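Workshop Notebook, Textile Section
June 2023
Entered by Ayten Sarıgül. Measurements checked by Kalkidan Lemma.
Subject: Shrinkage of lining cotton against printed shell cotton, wash trial continued

Purpose

The trial opened in April is continued in this entry. The question is whether the Pludow lining cotton may be cut as delivered, or whether it must be washed before cutting when it is to be joined to the Farell printed cotton. The Gromholm order calls for fully lined summer garments, and the section's limit for dimensional change in any component is 2 percent in either direction of the cloth.

The April results were set aside. The specimens had been marked with a pen that faded in the wash, and three sets of marks could not be read afterward. All marks in the present trial were made in cotton thread.

Preparation of specimens

Squares were cut from the Farell and Pludow rolls, well away from the selvage and from the first turn of the roll. Each was marked in warp and weft with a gauge length of 325 mm. Edges were overlocked. The specimens were then left flat in the cutting room overnight before the first reading. The cutting room window had been left open until late afternoon, and the humidity reading for that night is therefore higher than normal. It has been entered on the climate sheet.

A separate pair of joined panels was made up, shell to lining, with a plain seam and a curved seam on each. The curved seam follows the armhole template. It was clipped and understitched in the usual way.

Washing

The specimens were washed in the Tomoana machine in the small wash room on the warm cotton program, with ballast to bring the load up to weight. The supply was tested before the first load and gave a hardness of 269 mg/L as calcium carbonate. This is hard water, and the detergent dose was set from the hard water column of the table. Kalkidan Lemma noted that the April dose had been taken from the medium column, which is a second ground for not combining the two sets of figures.

Drying was flat on mesh, out of direct sun. No specimen was ironed before measurement. Creases were smoothed by hand without pulling.

Readings after the first wash

Farell printed cotton, warp: 320 mm, a loss of 5 mm.
Farell printed cotton, weft: 322 mm, a loss of 3 mm.
Pludow lining cotton, warp: 311 mm, a loss of 14 mm.
Pludow lining cotton, weft: 321 mm, a loss of 4 mm.

The lining has lost 4.3 percent in the warp and is outside the limit. The printed cotton has lost 1.5 percent in the warp and is within it. Both cloths are acceptable in the weft.

Second and third washes

The lining warp went to 310 mm after the second wash and did not move after the third. The printed cotton did not change measurably after the first. Nearly all of the movement is therefore in the first wash, and a single wash before cutting should be sufficient for the lining. The third wash was run one load later than planned – the wash room was in use for table linens until midday.

Joined panels

The plain seams cut along the weft are satisfactory. On the plain seams cut along the warp, the shell stands slightly full against the lining and shows small, even puckers. The curved seams are worse. The lining draws the edge inward and the understitching has rolled toward the inside over a short length near the deepest part of the curve. Light pressing improved this but did not remove it, and the roll came back when the panel was handled.

Stitch length was the same on all panels. Thread tension was checked on scrap before and after sewing and had not shifted. 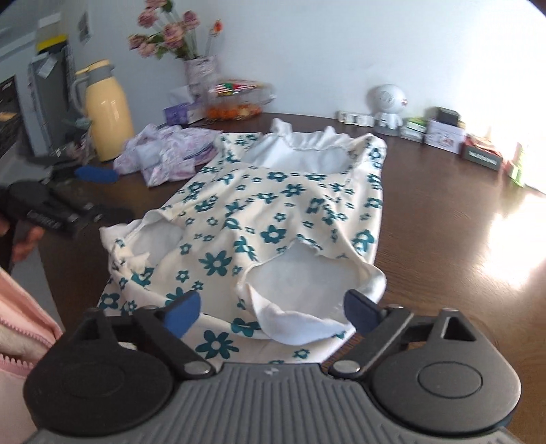
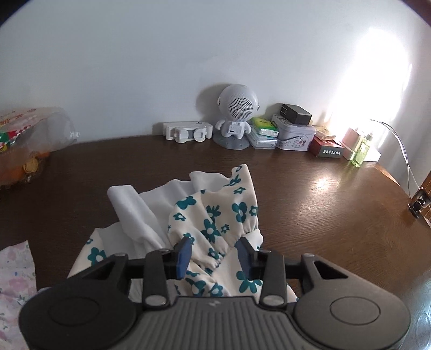
Cream print with teal flowers, on the dark wood table.

Discussion

The difference between shell and lining in the warp is 9 mm over the gauge length after one wash. On a short seam this can be eased in. On a side seam it cannot, and the hem of the shell would hang below its proper line. Cutting the lining larger to allow for shrinkage was considered and is not recommended. The allowance would differ between warp and weft, and the garment would fit badly until it had been laundered once.

Washing the lining on the roll is not practical in this building. It can be washed in cut lengths, provided the ends are overlocked and the lengths are not folded while damp. Tangling was a problem in the ballast load, where two long pieces came out twisted together and had to be opened on the table by hand.

It should be recorded that only one roll of each cloth has been tested. The supplier's sheet for Pludow gives no shrinkage figure – a request has been sent.

Actions

1. Wash all Pludow lining once, warm cotton program, before cutting. Lengths already cut for Gromholm are to be held on the lower shelf until this is done. (Sarıgül)

2. Repeat the curved seam panels with washed lining, same template and same thread. (Lemma)

3. Replace the dosing table on the wash room door. The present copy is stained across the hard water column.

4. Take a fresh hardness reading before the next load and enter it in the margin of this page.

5. Return the second thread-marking needle to the cutting room drawer.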